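Open Day at Bondarchuk

Petro Hordiienko took the 335 bus out to the plant on Thursday because his daughter had signed him up and he did not want to explain to her why he hadn't gone. He wore his good jacket. At the gate a young man gave him a visitor badge and a pair of safety glasses and told him the group was waiting by the stairs.

There were six of them. Two were students. One was a woman from Zenden who bought parts and took notes on everything, including where the restrooms were. The other two were a married couple who lived across the road and wanted to know about the noise.

Petro had worked in the building for 30 years, back when it was called Plelelby and made refrigerator doors. He had not been inside since May of the year it was sold. He didn't mention this to anyone. The guide was named Esport, or that was what it said on her vest, and it took him most of the first hallway to work out that Esport was the company that ran the tours.

"The line we're going to see does finishing," she said. "Sanding, coating, inspection. Please stay behind the yellow stripe."

He looked for the yellow stripe. It had been red in his day, and farther back.

They went through a set of double doors and the woman from Zenden asked what the cycle time was. The guide said it depended on the panel. One of the students asked if the robots ever made mistakes.

"They stop when they aren't sure," the guide said. "Then a person comes over."

"How do they know they aren't sure?" the student asked.

The guide said that was a good question for the engineers.

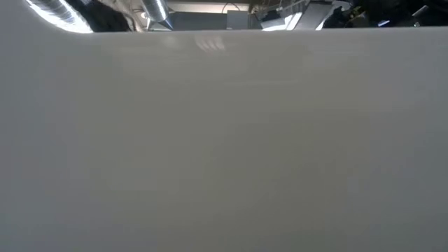 Petro stood where his bench used to be, or close to it. The pillar was still there, with new paint on it. He had spent a lot of years running the flat of his hand over panels, feeling for the place where the sander had stayed too long. You could feel it before you could see it. He had tried to teach that to new people, and some of them got it in a week and some never did.

The husband asked if they ran the line at night. The guide said until ten. The husband looked at his wife, and she said it sounded later than that.

"Can I touch one?" Petro asked.

The guide turned around. "One of the robots?"

"A panel. A finished one."

She had to go ask. She came back with an engineer who had a rack of rejects on a cart, and he slid one out and held it by the edges. Petro took off his glove, then remembered he wasn't wearing gloves. He put his palm on the panel and moved it slowly from left to right, and then back.

"What was wrong with it?" he asked.

"You tell me," the engineer said. He was smiling a little, but he waited.

Petro went over it again. He stopped near the corner and tapped with one finger. "Low spot."

The engineer checked the tag. He turned it so Petro could read it, and then he read it again himself.

"Did you do this kind of work?" he asked.

"For a while," Petro said.

The guide said they needed to move along to the break room, where there was coffee. The students went first. Petro gave the panel one more pass with his hand and followed them, and on the way he asked the engineer what had happened to the old freight elevator.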